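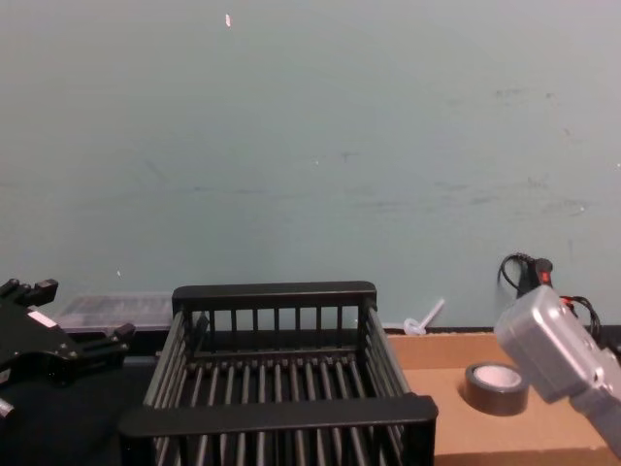
Photo: Kekeli Nutsugah / Lisell Kitchen School

About Lisell

We teach people to cook dinner. Plain weeknight dinner, mostly, with soup and beans and rice and roast vegetables, plus bread on Saturdays for anyone willing to get up for it. Lisell Kitchen School has been doing this on Rankin Street for 13 years now, and we still get a little giddy when a new group comes through the door and starts hunting for the aprons (they're on the hooks behind the pantry, and yes, the striped ones go first).

How we got going

Kekeli Nutsugah started the school after nine years of cooking in other people's restaurants. She liked the work, but she kept noticing that friends who ate very well when she was cooking went home to crackers and cheese. One winter she invited four of them over for a month of Tuesday suppers, on the condition that they did all the chopping. By the end they were making a peanut stew she'd learned from her aunt, arguing over how much ginger should go in it, and asking if they could bring their neighbors.

The neighbors came. Then the neighbors' teenagers! Kekeli's apartment couldn't hold them, so in July she signed the lease on an old print shop and named the school after the street she grew up on. The floor still slopes a bit toward the back, and if you drop an onion you'll find out which way.

What classes are like

Each class has room for 9 cooks and lasts an evening. You'll work in pairs or in a three, and you'll make the whole meal from the raw ingredients. We don't do the thing where the teacher has everything measured out ahead in little glass bowls. Measuring and peeling and finding the right pot are a big part of cooking, and it's much more fun to get good at them with company.

Then we sit down and eat, all together, at the long table. Some of our best teaching happens there. Somebody asks why their rice came out softer than the rice two seats down, and off we go, passing both bowls around and comparing. After that everybody washes up, teachers too. We find people talk more over the sink than anywhere else in the building, and quite a few carpools have been arranged there.

Our main courses right now:

First Suppers, four evenings, for people who have cooked very little or not at all
Beans All Week, which is Kekeli's favorite and has a bit of a following
Saturday Bread, early start, coffee provided
Cooking for One, small portions and good leftovers
Kids and a Grown-Up, ages seven and up

The Dultow notebooks

If you've visited, you have seen the shelf of green notebooks. They're named for the Dultow Room, our smaller teaching kitchen, where the first one was left on a windowsill with a pen and filled up in a season. Cooks write down what they made at home after class, what they changed, and how it went over with the family. There are more than 200 recipes in there by now, some with gravy on them. One cook's lentil pie got copied out so often that the page came loose, and we've put it in a plastic sleeve. Please add yours! Disasters are welcome too, and the burnt cauliflower entry is read aloud at least once a course.

Where the food comes from

Most of our vegetables come from Sondden Farm, just up the valley. They send whatever is ready, so the menu on the website is a good guess until the truck pulls in. Last fall it was cabbage for weeks, and we learned a great deal about cabbage. Dry goods we buy in big sacks and keep in the pantry, and you're welcome to take a jar of something home at cost if you bring the jar.

Paying for class

Every course has places at half price, and you don't have to explain anything or fill out a form to get one. Choose the half-price option when you book. If that's still a stretch, call the kitchen and we'll work something out.

Come say hello

The door is open on weekday afternoons while we prep, and we love visitors. Have a look at the notebooks, ask us about knives, tell us what you ate as a kid. If you're allergic to something or unsure which course to pick, that's a good time to talk it through, and there is usually soup.

Page last updated February 19, 2026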